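Home Syllabus Handouts Reading Studio Hours Contact

Surface Pattern and Interior Finishes
Handout 11: Terrazzo and Marble Prints

Instructor: Leandro Insaurralde
Revised Sun 20 April

These notes go with the second half of the unit on printed finishes. Bring them to studio along with your sample boards. The first half covered wood grain and woven textures, and the same vocabulary applies.

1. Terms

Chip: the individual piece of stone, glass or shell in real terrazzo, or the printed shape standing in for it.
Ground: the color between the chips. In poured terrazzo this is the binder. In a print it is simply the background.
Fines: the very small chips or dots between the large ones. They keep the ground from reading as blank.
Scale: the size of the largest chip compared with the surface it covers.
Repeat: the distance before the print starts over.
Vein: a line of lighter or darker color running through a marble or a marble print.

2. Real and printed terrazzo

Real terrazzo is poured, ground down and polished. The chips go all the way through the layer, and no two areas match. A print has a repeat, and the repeat is what gives it away on a large wall. Look for one unusual chip and see how far you have to travel before you meet it again. On the Ekitz sample sheet in the studio drawer the repeat is 41 inches. On the Gagnon sheet it is 11, and most of you spotted it from the doorway.

Prints also tend to exaggerate. Chips are larger than a grinder would normally leave them, and the edges are cleaner. Many current patterns put a second texture inside the chip, such as specks or flecks — something between stone and confetti.

3. Scale and distance

A bold pattern changes with the position of the viewer. Close up, single shapes stand out and the eye picks them off one at a time. Farther back, the same print closes up and looks denser. When you cover three sides of a space with one pattern you get both effects at once, so check the sample at the near distance and again at the far one before you commit. Pin it up. Holding it in your hand tells you very little.

4. Combining with marble

Terrazzo and marble prints are both busy. They can share a space if one of them stays low in contrast. Keep the floor smooth and mostly gray, and let the walls carry the color. Watch the direction of the veining. Streaks that gather in one area will pull attention there, and a seam will show more if it crosses a pale patch. 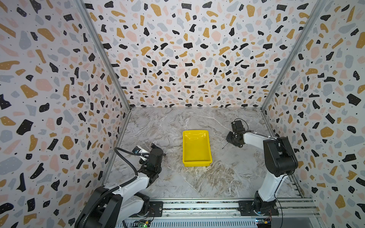 4 min read

Three sides share one terrazzo print: black, mustard yellow, pale pink and soft gray-blue on white, with white specks on many of the black chips and tiny black dots between the larger shapes. Compare the chips on the back panel with those on the sides. The floor is a gray-and-white marble look with brownish-gray swirls, and a faint seam crosses it on a diagonal. The yellow tray is a plain, bright color with no pattern, close to the mustard in the walls but stronger. Note the silver-gray posts at the corners and the thin metal edging along the bottom of the back wall.

5. Corners and edges

Printed panels rarely line up at a corner. You can match the repeat, cover the joint with a trim, or leave a gap and paint it the ground color. Metal trim is the usual choice with bold prints. Draw the trim on your elevations at its true width.

6. For studio

Choose one terrazzo print from the Lideck or Ternley folders. Mark the largest chip and the fines, measure the repeat, and pair it with a marble floor sample. Add one solid-color object. Boards stay up until the June review.

Reading: course packet, pages 94 to 111.

Related handouts
Handout 8: Wood Grain Prints
Handout 9: Woven and Textile Textures
Handout 10: Measuring a Repeat
Handout 12: Trims, Joints and Edges
Sample Board Checklist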